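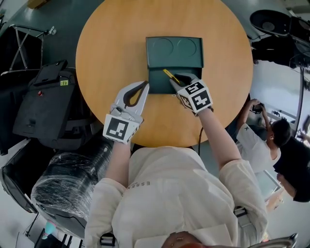 I finally went through the drawer in July. Everyone has one. Mine is the second one down in the kitchen, and it had reached the point where I had to push the contents flat with a ruler before it would close.

I took everything out and spread it on the counter. Most of it was easy. Dead pens, takeout menus, keys to the apartment on the hill that I moved out of years ago. The tape measure stayed. So did the box cutter, after I put in a new blade.

The warranty cards took longer. I had one for a Brillix desk lamp I gave to Marijke when she moved, and one for a toaster I can't remember owning. They went into the recycling. I kept the manual for the Horkik space heater, which I still use and still don't know how to set the timer on.

Batteries were the real problem. There were loose ones in every corner and no way to tell the good from the bad. Adelino lent me his tester and I kept 6. The others are in a jar by the door, waiting for a trip to the drop-off bin at the hardware store.

I also found an envelope with 50 dollars in it and "Duyên" written on the front in my handwriting. I called her. She said it was for concert tickets, and that I had paid her back by check two months later. So the cash was mine, and I spent it on groceries.

The whole job took two hours, including the phone call. I didn't buy dividers. I cut down a couple of shoebox lids and they fit well enough. The rubber bands are still in a tangle at the back, and I'll get to those another time.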